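六、日常清洁与保养（立式健身车）

Gellarlow 公寓健身角通用 适用：住户、轮值打扫的人
第五节装车那部分没变，还是看旧版。这一节8月重写过，旧的那页撕掉，别两份混着看。

6.1 多久做一次

每次骑完：擦手握的地方，擦座垫。两分钟的事。
每9天：整车擦一遍，按6.3到6.6走。
每18天：再加查螺丝、旋钮、线，见6.7。
连着几天没人骑也照做，灰不等人的。

6.2 先备好

布2块。一块微湿，一块干的。旧T恤剪的也行，别用会掉毛的毛巾，毛屑卡进握把纹路里很难抠。
中性清洁剂，本楼用 Hernov 的淡型，一小瓶盖兑一盆水。没有就用洗洁精，一两滴，多了起泡，擦不干净还粘手。
软毛小刷，旧牙刷即可。
垫脚的旧报纸或者旧床单，铺车底下，尤其是地毯房间。水滴到地毯上干了有印子。

注意：不要用酒精直接喷面板。不要用漂白水。不要用钢丝球、百洁布绿的那面。塑料罩擦花了就是花了，没得救。
注意：布要拧到不滴水。拧两遍。

6.3 开始前

1. 车停稳，踏板不转了再动手。有小孩在旁边先请出去。
2. 带电源适配器的型号，先拔插头。用电池的不用管，面板过一会自己会黑。
3. 架子上的东西先拿走，手机、平板、水杯、钥匙。擦一半碰掉，摔坏自负。
4. 阻力调到最低。不调也能擦，就是踏板转着费劲。
5. 人站在座垫后面或者侧面，脚不要踩踏板。探身过去够车把的时候，另一只手扶牢车把，不要扶显示屏，那根短支架吃不住一个人的份量。

6.4 显示屏和按键

1. 清洁剂喷在布上，不是喷在屏上。说过好几遍了。
2. 屏幕轻轻擦，从上往下。用力按会出水波纹，出了一般能退，退不掉就报修。
3. 按键区用布角，一排一排过。键缝里有垢就用干的小刷子扫，刷子不能沾水。
4. 边框上沿容易积灰，顺手抹一下。
5. 屏后面那根线别扯。擦支架的时候绕开它，线松了屏就没数，常有人为这个来报修，其实插回去就好。
6. 马上用干布收一遍。

备注：擦的时候按到键，屏亮了，不用理，等它自己灭。

6.5 车把、握把

最脏的就是这里。汗，护手霜，还有不知道谁的防晒。

1. 从中间往两头擦。中间那段手不常放，先擦干净的，再擦脏的，布不用来回洗。
2. 弯把下半圈有纹路的，顺着纹路走，不要横着搓。
3. 竖起来的长把，一手握住，另一手拿布包住转着往上擦，到顶。背面也要，背面看不见，一摸全是灰。
4. 金属的部分（把端、金属套、测心率的片）单独擦，湿布一遍干布一遍。这里留水会起白点，时间长了发涩。心率片上有汗膜，读数会乱跳，77跳到一百多又跳回来，多半不是心脏的事，先擦。
5. 金属和黑色软套交接那一圈，用布角抵着转一圈。垢都藏在这。
6. 软套发粘，说明老化了，越擦越粘。停下，登记换套，Nair 的通用套能用，量好直径再买，别凭感觉。

注意：软套不要拿护理油、不要上蜡。滑，骑的人会脱手。

6.6 塑料罩、车架、座垫

1. 塑料罩是圆的，上面有凹的地方，水会积，擦完拿干布按一下吸掉。
2. 罩子前沿和侧边用手按一圈，有咔哒声或者能晃的，记下来。不要自己掰开，里面的卡扣脆。
3. 车架有漆的地方，湿布即可。磕掉漆的地方先擦干，再点一点补漆，颜色差一点没关系，防锈要紧。
4. 座垫：湿布擦面，再翻到底下擦一下边。缝线处不要泡水，海绵进水要晾两三天，有味。
5. 座管抽出来那一截可以擦，但别给它上油。上了油座垫骑着骑着往下掉。
6. 底座两头的横管，灰最厚。最后擦，擦完这块布就别再拿去碰屏了。

6.7 查松紧（每18天那次）

1. 所有旋钮用手拧，拧到不动为止，不要上扳手。旋钮是塑料包的，上扳手必裂。
2. 带插销的旋钮：拉出来，松手，听到弹回去的声音，再拧紧。没弹到孔里就拧紧是最危险的，看着紧，一坐就掉。
3. 双手抓住车把前后推，再左右推。有一点点弹性正常。有响声或者看得见缝，停用，挂牌。
4. 手机架、杂物架也推一下。架子只放轻的东西，重的压久了钢丝会弯。
5. 线：看有没有磨破皮。有就停用，不要缠胶带凑合。
6. 地脚调平。地毯上的车要多查，地毯会压实，过一阵就歪了。
7. 踏板左右各拧一下，左边踏板是反牙，方向别弄错，拧反了把牙拧坏整根曲柄都得换。

6.8 收尾

1. 干布再走一遍，手摸过去不潮为准。
2. 东西放回架子。屏按一下任意键，亮就行。
3. 旧报纸收走，地毯吸一下。
4. 布洗了晾，不要搭在车把上晾！！软套就是这么闷坏的。
5. 本子上签个日子和做了哪几条，没做的空着，别打勾充数。

6.9 常见毛病

屏不亮：先看电池，再看屏后的插头。
有数但不走：踏板那边的感应线松，报修。
擦完有白印：清洁剂太浓，清水布再擦两遍。
金属把端发涩：湿布捂半分钟再擦，别刮。
骑起来咯吱响：九成是座管，松开重装一次，还响再查踏板。
车把转了角度：停用。拧紧前先对正，两个人做，一个扶一个拧。
有怪味：座垫，或者地毯。先闻座垫。

配件去 Prirnomora 的柜台订，报型号，型号贴在底座背面，字小，拿手机照着看。下单前先查备件箱，旋纽和电池一般都有。

车把和面板周围，对照6.4、6.5：
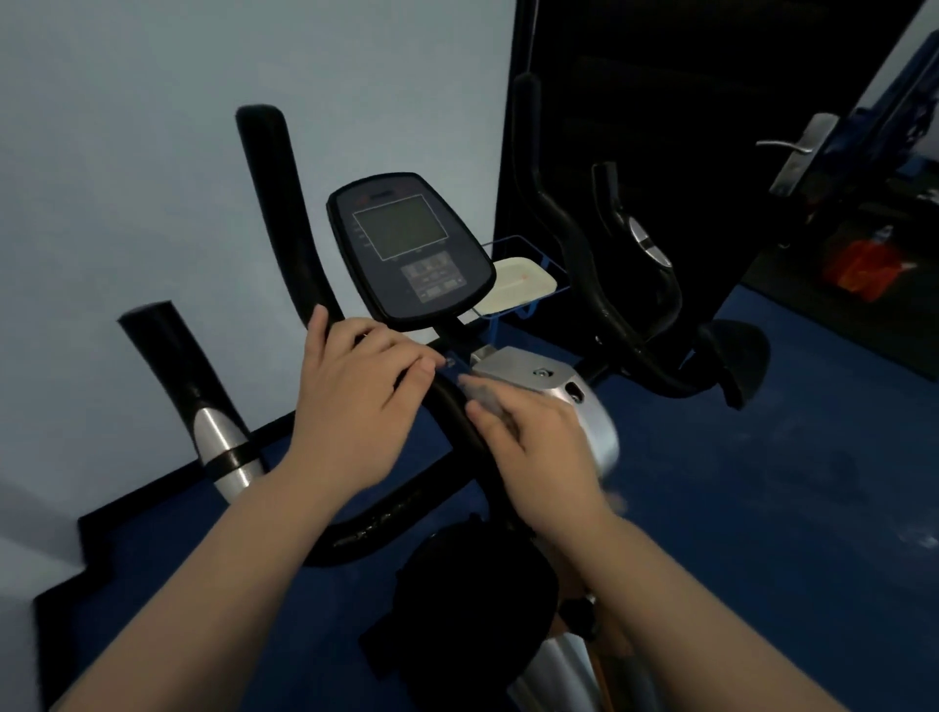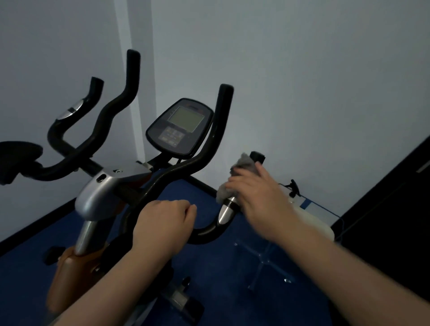 住户留言（贴在6.5旁边，一并录上）：把端那个金属头我以前从来不擦，以为就是个装饰。上次照这页做，布上一圈黑的，吓一跳。有两点想补。一是湿布那遍和干布那遍中间别去干别的，我接了个电话回来水已经自己干了，白点就是这么来的，又得重擦。二是9天那个间隔，冬天够，夏天晚上骑的人多，到第五六天握把就粘手了，能不能夏天改短一点，或者在车边上挂块布，谁骑谁擦？另外6.7里反牙那条建议字放大，我差点就拧反了。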